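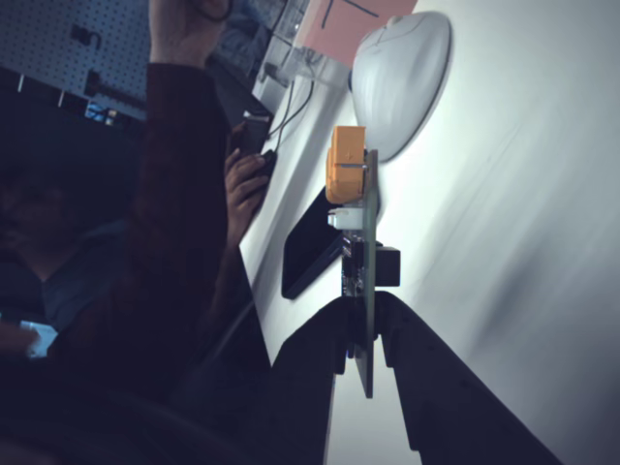 3.2 Objetos y superficie de trabajo

El estudio se limitó a los objetos pequeños que se acumulan en una mesa blanca de uso compartido: placas de circuito impreso, cinta de carrocero, teléfonos, cables. La placa verde lleva un bloque naranja y un conector blanco que sobresalen del mismo lado, y por eso no se apila bien con otras piezas. El inventario de Terkach reúne 3298 piezas, de las que se revisaron 60.
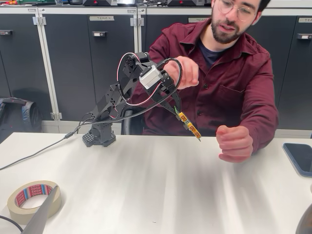 Elaheh Rostami objetó que la cinta adhesiva debería guardarse aparte, con el material fungible, y propuso dos cajones separados. Se aceptó el cambio en abril.

Las placas se toman por los cantos y se dejan de pie en una ranura de 32 mm -- tumbadas, los componentes altos rozan el tablero.
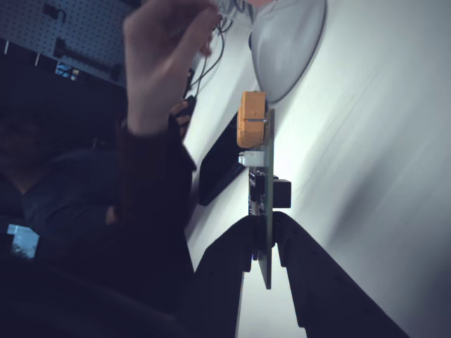
3.3 Orden al final de la sesión

Los cables se recogen primero y las placas después. En Corari, donde la mesa se comparte entre turnos, el registro suma más de 700 recogidas completas.
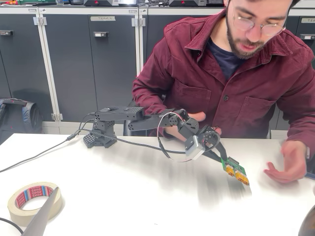
Figura 4. Placa verde sujeta por la pinza encima de la mesa de trabajo, con componentes amarillo anaranjados en dos filas.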